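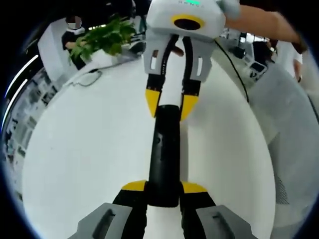
Planning to buy hand-held grippers for your lab? Great, it's a fun thing to spend a grant on! These are the questions that reach us most at the Kolard shared equipment program, where we help small groups work out what to order and in what sequence. Most people write in asking for one gripper. Please price a pair. Passing a part from one set of fingers to the other, with the yellow tips of both closed on the same black cylinder, is the sort of job you'll want within a month, and ordering the second unit later means paying freight twice.

Which budget line does it go under?

Usually minor equipment. If you're bundling in a computer and storage, ask your finance office first, as some will want the whole lot treated as a single asset (ours did, and the forms took longer than the delivery).

What should be on the first order?

2 grippers, 2 spare cables and 3 sets of replacement finger tips. Tips are the consumable here. Everyone forgets them, and then a perfectly good gripper sits in a drawer waiting for a little bit of coloured plastic or rubber. Check with your supplier that spares are sold separately.

Do we need a special room?

No, and this is my favourite answer to give. A clear table and a bit of elbow room will get you started. Do plan where the cables will run before you choose the table, and measure from the power outlet to the far side of it.

How long should we allow for delivery?

The last pair we ordered took 38 days from purchase order to loading dock. If your money has to be spent by the end of the financial year, get your quotes in by November so there's time to argue about them.

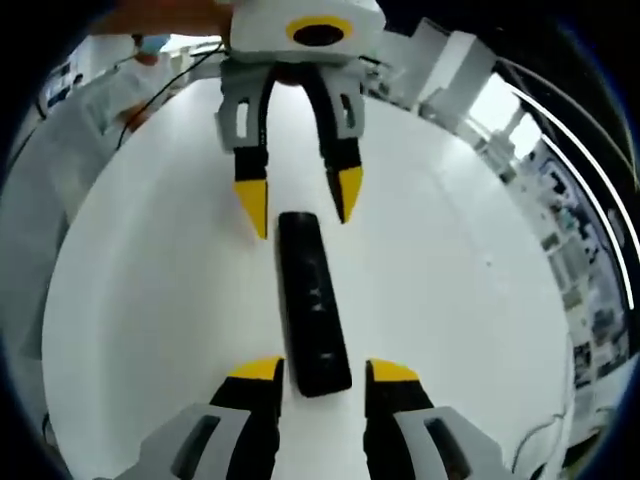

Heather Tapsell wrote to ask whether she should hold back part of the budget for objects to practise on, or whether whatever was lying around the lab would do. Lying around is fine for the first few weeks! Start with plain, tough things you can drop. After that I'd set aside a small amount for duplicates of the items you really care about, so a scuffed one can be swapped out and the work keeps going.

Can we borrow before we buy?

Yes, please do. Our Yazzie loan kit goes out for two weeks at a time and the only charge is return shipping. Bring everyone who'll be using it, including the people who say they won't.

Is training included?

Our half-day session is free with a loan. Suppliers vary, so get it written into the quote.

Who do I contact?

Reginald Kapoor looks after bookings and can send you our blank budget sheet.

Page last updated Dec 25, 2020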